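Viewing habits and the weekday serial: project report
Media Studies, Clovdale College
23/04/2021

Our group looked at how viewers of the daytime serial Kunora use spoilers. We wanted to know if reading the plot beforehand makes people less likely to watch.

We put a short questionnaire on the Zulu message board and left it open for 5 days. Some 60 viewers replied. Most said they read spoilers at least once a week, mainly to check if a favourite character was leaving. Older viewers read them less - they preferred the printed listings.

We also compared 4 episodes with the previews on the Cemska fan site. The previews gave away the main event each time but left out the last scene. 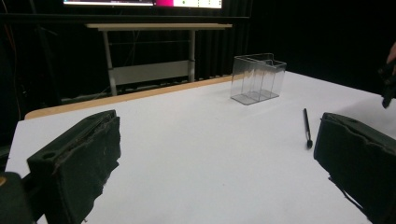

The replies came from one board only, so they do not stand for all viewers. In June we plan to repeat the survey with 200 people and add a question about catch-up viewing.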